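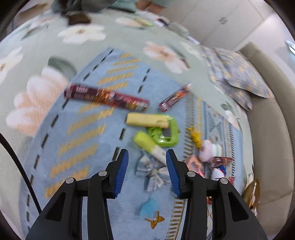
首页 > 项目进展 > 季度报告 > 正文

Tunmont 社区家庭阅读与亲子活动项目
第二期进展报告(提交资助方)

一、报告期内的总体情况

本报告涵盖四月至六月的工作。项目由 Sowerby 基金资助,在 Tunmont 片区的 4 个活动点开展,面向学龄前儿童及其照顾者,内容包括图书借阅、周末共读和家长小组。按照资助协议,第二期的主要任务是把借阅系统用起来,把共读活动固定到每周,并完成第一轮家长问卷。

前两项已经完成。问卷比计划晚了三周,原因见第三部分。

二、各项任务进展

1. 图书采购与编目

协议约定采购图书 1,000 册,已全部到货、贴标和上架。其中绘本占多数,另有一批布书和纸板书给一岁半以下的孩子使用。采购时我们原本打算每个活动点配同样的书单,四月试用后改为基本书目相同、其余由各点自选。Pekville 点的家长里有不少人上夜班,孩子多由祖辈带,那里选了较多大字本和童谣类图书。

编目使用 Imotia 借阅软件。软件本身够用,但离线时不能登记归还,Pekville 点网络不稳,五月有两周改用纸质登记,之后由工作人员补录。补录时发现少量图书重复编号,已更正。

2. 借阅

报告期内共借出图书 697 册次。四月最少,六月最多。六月的增长主要来自两个变化:一是借期从一周延长到两周,二是取消了押金。取消押金之前我们担心图书丢失会增加,到报告期末,确认丢失的有 5 册,另有几本封面脱胶,已修补后重新上架。

借出最多的是交通工具类和食物类绘本,睡前故事类其次。科普类借出偏少,我们认为与摆放位置有关:科普书放在书架最高一层,孩子自己拿不到。七月起会调到下面两层。

3. 周末共读

共读活动每次四十五分钟,上午十点开始。前半段由带领人读一本书,后半段是手工或儿歌。四月份我们把两个年龄段放在一起,效果不好,大孩子等得不耐烦,小孩子坐不住。五月起分成两场,小龄场缩短到半小时。分场以后,带领人的工作量增加了,补贴标准没有变,这一点在第五部分另作说明。

有几次活动因下雨到场人数偏少。没有因故取消的场次。

4. 家长小组

家长小组每月一次,安排在晚上七点。讨论过的话题包括怎样给不识字的孩子选书、屏幕时间、孩子反复要听同一本书怎么办。第一次小组由我们准备材料,之后改为请家长提前交问题,讨论比第一次热烈。父亲参加的仍然很少。

小组期间需要有人照看孩子,目前由工作人员轮流负责。Tunmont 主点场地较小,孩子和家长在同一个房间,互相干扰,六月起改借隔壁的教室。

三、遇到的困难

问卷推迟。初稿题目太多,试填时家长平均要花二十分钟,有人填到一半就放下了。我们删去了收入和教育程度两组题目,保留与阅读习惯有关的部分,重新印发。回收工作已经结束,数据还在录入,结果放在第三期报告里。

场地时间冲突。一个活动点与社区老年书画班共用房间,原定的共读时间与对方的展览布置冲突了两次。双方现在共用一张排期表,每月底确认下个月的安排。

人员。一名兼职工作人员五月离职,接替者六月到岗,中间由其他活动点的同事代班。这段时间的借阅登记有缺漏,前述借阅数字没有把无法核实的记录算进去。

四、经费使用

图书采购支出略低于预算,节余来自出版社的批量折扣。印刷费超出预算,与问卷重印有关。场地费和人员费用与预算一致。节余部分足以抵消超支,本期不需要调整总额。明细表和票据扫描件随报告另附。

五、需要资助方确认的事项

请确认图书采购节余可否用于购买书立和一台封膜机。目前修补图书靠手工贴膜,费时较多,边角容易起翘。

请确认共读带领人的补贴可否从第三期起按场次计算。现行办法按天计算,分场以后一天两场,按天计算已不合适。如果同意,第三期人员费用会有增加,我们会在收到答复后提交修改后的预算表。

六、下一期计划

七月至九月的主要工作是录入并分析问卷、调整书架摆放、在暑期每周增加一场工作日下午的共读。暑期来的孩子里会有不少小学低年级学生,我们准备补充一些桥梁书,从现有采购余款中支出。

Imotia 软件的离线登记问题已向供应方反映,对方答复会在下一个版本中处理,没有给出时间。在此之前 Pekville 点继续备一本纸质登记册。

第三期报告将于十月提交。

分享 12 | 收藏 5 | 评论 3

读者评论

“押金取消以后确实方便多了,以前每次都忘带收据。”

“请问暑期下午那场需要提前报名吗?我家两个孩子差三岁,能不能一起进?”

“科普书早该往下放了,我儿子每次都要我抱着他去够那本讲恐龙的。”

上一篇 | 下一篇 | 返回列表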